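Tillanora Allotments and Gardens Society
Minutes of the autumn meeting, Oct 30, 2019

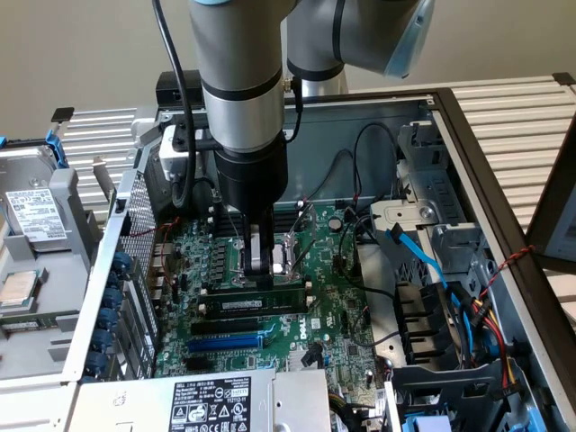

Right, I said I'd get these typed up before the kettle went cold and I very nearly managed it! Eleven chairs put out and we still ended up fetching more from the cupboard, so a good turnout considering the rain. Apologies came in from the Burneleck Lane end, where the path was under water again.

Last meeting's minutes
Agreed as correct, apart from my spelling of "brassica", which I've now fixed (twice).

Water
This took up most of the evening. The new tank by the top gate holds 1000 litres and it's a beauty, but the tap drips and the plot beside it has turned into a bog. We agreed to get a proper brass tap fitted before the frosts. I asked if we could lag the pipe while we're at it and everyone said yes, probably because they wanted to move on to the biscuits. The mains goes off in the middle of November as usual, so please fill your butts now.

Money
We've got £3000 in the bank, the healthiest it's been since I took over the minute book. Out of that, £600 was set aside for the hedge on the Bernero Road side. Two quotes are in and a third is promised. There was a bit of grumbling that we could cut it ourselves, and then a bit of silence when I asked who'd like to hold the ladder. Rents stay as they are.

Seed order
We're going with Vuorinen again this year. The broad beans were lovely, the leeks less so (mine were like string!), and we'll try their early potatoes. Order forms are in the hut, in the biscuit tin with the blue lid. Please write your plot number on the form this time, I spent a whole afternoon in January matching up handwriting.

Bonfires
Long chat about this one. Agreed: dry stuff only, not before dusk, and none at all when the wind's blowing towards the school. Check your heap for hedgehogs before you light it.

Vacant plots
We have 5 coming up, two of them badly overgrown with brambles. I'm to write to the people at the top of the waiting list and offer half plots to anyone who'd prefer one.

Any other business
Somebody's left a very nice fork by the compost bays, it's in the hut now. The lock on the bottom gate sticks, so lift it as you turn the key. The pumpkin soup was gorgeous and I'd like the recipe please.

Next meeting will be after Christmas, date to go up on the noticeboard.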